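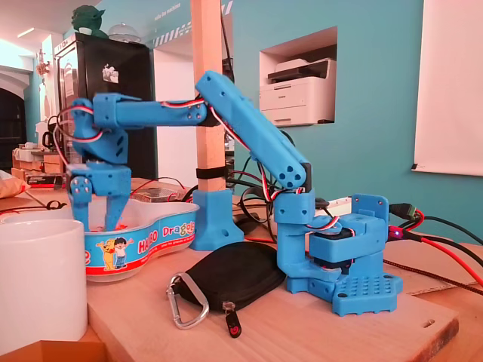 Blauer Arm über der Schale, Holzpfosten dahinter.

15. April 2026

Budgetplanung für den zweiten Arm fortgesetzt. Encarnación Sepúlveda gibt 400 Euro frei, Versand inklusive. Das Angebot von Stalura liegt darunter, enthält aber kein Netzteil. Dirkari liefert komplett, Lieferzeit 8 Wochen. Anfrage bei Barrios seit Februar offen.

Druckteile fertigen wir selbst, das Blau bleibt. Zu kaufen sind Servos, Controller, Kabelsatz. Reserve: 5 Servos statt 4, der Aufpreis ist vertretbar. 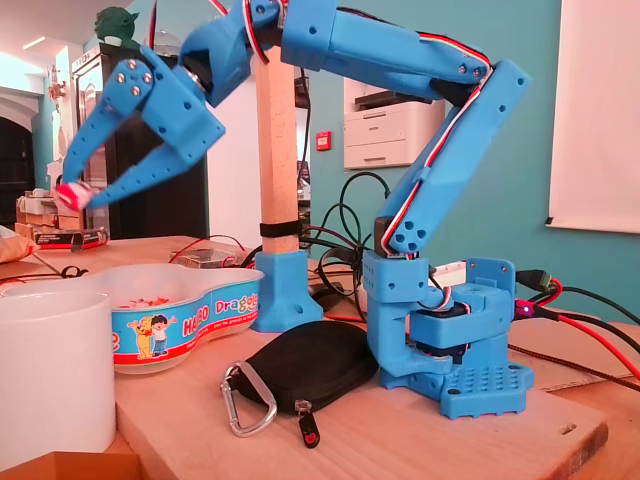

Offene Posten

Kabelführung. Hinter dem Pfosten liegen die schwarzen Leitungen als Knäuel. Spiralschlauch und Klettband kommen auf die Liste, dazu Zugentlastung am Sockel.

Greifer. Zwei Finger, gedruckt. Ersatzsatz einplanen, Material ist vorhanden. 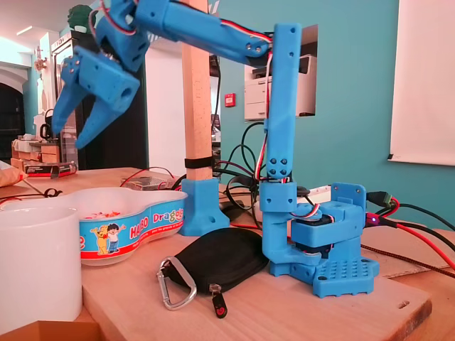

Greifer geöffnet, Schale links vom Pfosten.

Grundplatte: helles Holz wie bisher, Zuschnitt beim Baumarkt. Die Pfostenhalterung übernehme ich unverändert aus der vorhandenen Datei. Zulto bietet eine Aluplatte an, für den Zweck überdimensioniert. Gestrichen. 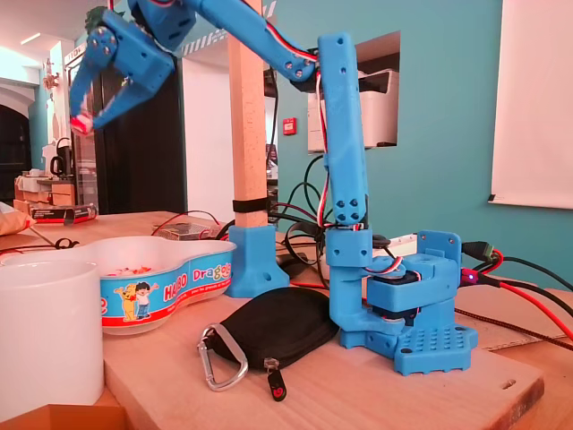

Bleibt das Netzteil. Bei Stalura müsste es separat bestellt werden, der Preisvorteil schrumpft entsprechend. Tabelle um eine Spalte Gesamtkosten ergänzt und an Encarnación geschickt. Bei Barrios morgen telefonisch nachfassen.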